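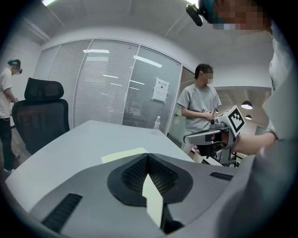

Marker cube on the second gripper, at the white table.

Sep 17, 2022
By Loredana Galli
Filed under: Work diary / Perception

Spent nearly the whole day on timestamps again. I had meant to start on the planner config and did not open it once.

The morning went on the calibration for the hand-held grippers. The fisheye model we took over from the Wisberg code is fine in the middle of the view and poor in the corners, where the table edges bow out and the corner detector starts to guess. I refitted it with the higher-order terms switched on. Error in the middle stayed where it was and the corners came down enough that I am no longer embarrassed by them. I also widened the mask, so the tracker stops picking up features on the gripper's own housing. The vents were the worst for that. They are black slots on grey, very high contrast, and they never move relative to the lens, so the tracker takes them as strong evidence that nothing is moving. With the old mask the pose would sit still for a moment at the start of a slow movement and then jump to catch up.

The glass wall is the other nuisance. The ceiling lights reflect in it as long white streaks and the odometry treats them as real points a long way behind the glass. With the blinds down it is better, but the frosted panel still gives us trouble. I tried throwing out features whose depth disagrees with the wall plane, which works if you know where the wall plane is. For now it is written in by hand in the room file. I have put a comment next to it so that whoever finds it later knows it was me.

Then the clocks. Each gripper stamps its own frames and the headband units stamp theirs, and the merge tool assumes they all agreed at the start of the recording and drift in a straight line afterwards. Lo Presti wrote it that way and for short recordings he was right. On the long ones I get an offset that wanders. I plotted it for one recording of 424 seconds and it goes up, flattens out, and then comes back a little before the end. A straight line through that is wrong nearly everywhere.

What I did in the end was use the marker. When one gripper can see the cube on the other, we have the same motion measured twice, once from outside through the marker and once from inside through the odometry. Slide one against the other until they match and you have the offset for that stretch. It only works when the marker is in view and something is moving, and there are gaps where neither is true, so I fit a smooth curve between the good stretches and let the uncertainty grow in the gaps. The fit takes 3 passes before it stops changing. I did not want to add another dependency, so it is plain least squares with a robust loss, and the whole thing fits in one file.

First run was nonsense. It took me until after lunch to see that I was comparing speeds in two different frames. The marker pose comes out relative to the camera that sees it, and that camera is moving as well, so of course it did not match. I put both into the room frame and the curves lay down on top of each other. I should write a test for this, as it is the second time this year I have done it.

Lunch was soup. Rain on and off. Lo Presti came by to ask whether the merge tool was really at fault and I showed him the plot. He looked at it for a while and said he would have used a straight line too, which is fair enough given that he did.

In the afternoon I ran the new merge over the old set. Of 211 recordings, 70 changed enough to matter, nearly all of them the longer ones. The rest came out as before. I have not overwritten anything. The new files sit beside the old ones with a version in the header, and the loader picks the newer one unless told otherwise. I want the Moltard people to train on both before we drop the old ones, because their policy code does its own interpolation and I am not certain it does not quietly depend on the old error. They had a latency constant in there that somebody tuned by eye. If it was tuned to cancel our offset, fixing the offset will make their results worse, and they will say so.

The handover sequences are what I most care about. With two hands close together a small timing error looks like a position error, and the planner then learns to leave a gap between the fingers that was never in the demonstration. I replayed one in the viewer this evening with the new timing and the finger plates met where they should. That is only one sequence. I will go through more of them before I say anything in the meeting.

The Zikia viewer still falls over if you scrub backwards past the first marker detection. I have reported it again. Going forwards only is fine once you are used to it.

Left over: the frame test, the wall plane, a proper name for the new merge script (it is called merge2 at the moment and I know what happens to files called that), and the exposure setting. The marker washes out when it tilts up towards the ceiling lights and we lose the border before we lose the blocks. Lowering the exposure gets the border back but makes the dark parts under the table useless – I may try setting it per recording. The planner config has to be done by October whatever else happens, so that first tomorrow, before I open any plots.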